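Sunday, late

Back from the conference, feet dead, bag still by the door. Writing this before I forget it all.

Registration line was almost an hour. They'd lost half the badges and mine said Keyvan Arabzadah, so I spent two days being spelled wrong. The Zernlow discount code didnt work at the desk either. Have to email them for the money back. Do that tomorrow, before clinic.

Keynote was fine. Long. Stuff on timing and attention in kids, most of which I knew, but one good bit on short sessions – 4 or 5 minutes, stop, move, go again. Want to try that with the Tuesday boy, who is gone by minute six whatever I do. Wrote "less but oftener" on the program and then left the program in the cab.

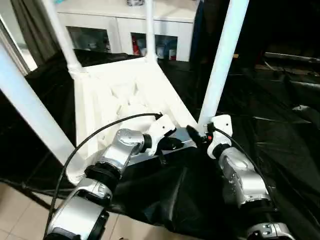
Talk went OK I think. 100 chairs set out and maybe half filled, which for the slot right after lunch I'll take. Hands shaking for the first two slides, then not. Skipped the part on home programs by mistake and had to go back for it, a woman in front very kind about it, nodding the whole time. Somebody asked about seating and I rambled – feet flat, hips back, check the height before you blame the kid. Should have said turn the thing over first and look at the legs, like the white one on its back on the black plastic, all four up in the air and the ribs under the seat showing. Always think of the answer on the train. Anyway. Two people wanted the handout and I'd run out, so I owe them a PDF.

Dinner with the Nerkside lot. Too loud, good noodles. Au was the word of the night, their new metronome app, and I got the full pitch twice from different people. Told both I'd try the trial version. Might even do it. They want me for the Brorneo workshop in April, unpaid but hotel covered. Said I'd think about it. Already know I'll say yes and complain after.
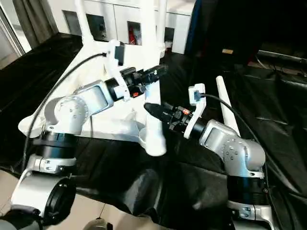

Both arms over the black cloth, tips almost touching.

Things to do – PDF, refund, ring Mom, charge the headphones for morning group. Need new batteries for the foot trigger too, the old ones died Thursday and I've been faking it with claps. No lunch in the house. Bed.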